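Shrinkage and skew: notes on testing cotton yardage before cutting

The September swap table brought in a lot of cotton of unknown origin, most of it off the bolt and without a care label. Several members have asked how much to allow for shrinkage when the maker's figure is missing. A fixed allowance is a poor substitute for a test, and the test takes one evening plus drying time.

Woven cotton leaves the finishing plant under tension. The warp is stretched along the length of the cloth as it runs through the machines, and some of that stretch is still there when the cloth is rolled. The first wash releases most of it. This is relaxation shrinkage, and it is nearly always greater along the length than across the width. Further washing and tumble drying can add more, usually in smaller steps.

Cut the test piece as a square, well away from the selvages and the cut end of the bolt. Mark two points 500 mm apart along the warp and two more the same distance apart along the weft, using laundry marker or a single stitch in contrasting thread. Repeat so that there are 3 pairs in each direction. Measure with the cloth flat and without pulling on it. Overlock or zigzag the edges before washing. 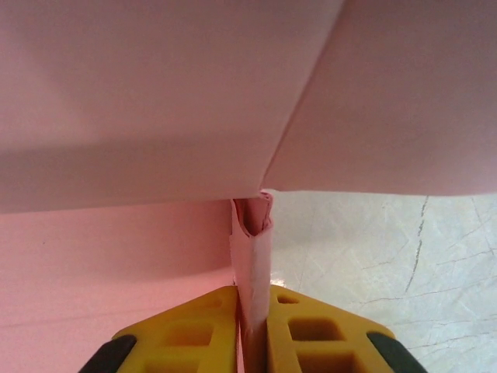

Wash the square the way the finished item will be washed. A tablecloth that will go through a hot cycle should be tested on a hot cycle, with a normal load around it. Dry it by the intended method as well. Line drying and tumble drying give different results on the same cloth, and the difference is often larger than the one between warm and hot water. Let the piece rest flat overnight before measuring. Pressing first will stretch it, and steam in particular can give back several millimeters that will be lost again at the next wash.

To get the percentage, subtract the final length from the original, divide by the original and multiply by one hundred. A loss of 15 mm on the marked distance is 3 percent. Average the readings for warp and weft separately. If the readings within one direction disagree by more than a few millimeters, the piece was probably measured under tension or washed in a tangle, and it is better to cut a new one than to average the bad figures.

The allowance has to be calculated from the finished size. For a finished length of 200 cm and a warp shrinkage of 3 percent, divide 200 by 0.97, giving 206.2 cm before hems. Adding 3 percent to the finished length gives 206 cm, close enough for curtains. The gap widens as the percentage rises, and with loosely woven cloth the division is worth doing.
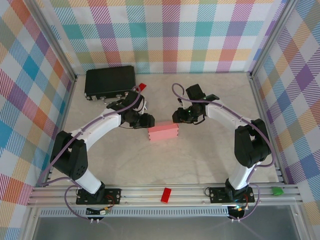 Skew is a separate fault and needs its own reading. It occurs when the weft no longer crosses the warp at a right angle, either because the cloth was finished crooked or because it has moved in the wash. On a solid color it can go unnoticed until a curtain hangs with one corner low. Checks make it easier to find, provided the eye follows the right lines. On a busy plaid like the one around the bench, pink, coral and teal squares with white stripes running diagonally over them, the diagonals draw attention first and are of no use for squaring. Follow the edges of the blocks. On printed checks, pull a weft thread too and compare it with the print – the design can be off grain even when the weave is true.

To measure skew, draw a thread across the full width of the washed piece, lay a square against one selvage or a marked warp line, and record how far the thread has drifted at the far side. Divide that distance by the width. Mild skew can sometimes be corrected by damping the cloth and pulling on the short diagonal. Resin-finished cottons rarely hold the correction past the next wash and should be cut to the print or used for small pieces.

Two cloths from the swap have been tested so far. The undyed sheeting marked Larnis shrank along the warp and hardly moved across the width, with no skew worth recording. The blue check marked Makokha was stable in both directions but came out with visible drift toward one selvage. Both were washed warm and line dried. Test squares are in the sample drawer with the readings written on them in laundry marker.

Anyone holding yardage from the Zulter bolt should leave it uncut for now. The first square frayed past the marks and the test is being repeated with overlocked edges. Readings for other cottons can go on the sheet inside the drawer: cloth, wash temperature, drying method, warp, weft, skew.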